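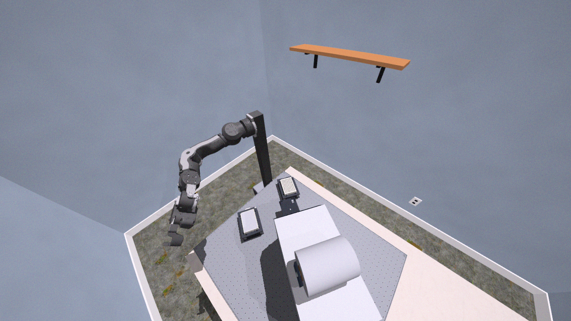
Simulated Plendance bench, with the arm beside the microplate and lidded instrument. Render: Grornevura

News > Media releases > Automation

Print this page | E-mail this page

Grornevura opens Plendance demonstrations to outside labs

Grornevura will let outside labs steer its simulated arm by remote control from Tuesday, and keep the recordings. The set holds 1,436 demonstrations of plate handling so far. Operators threw out a further 600.

"A clean run on screen proves very little," said program lead Hằng Đặng. "I want to see it on a real bench before anyone cheers."

Uliana Hutsuliak, who trains the operators, doubts that more recordings alone will help — most people rush the last centimetre.

Recent items
Kartha hand controller: revised notes
Grisine trial delayed to April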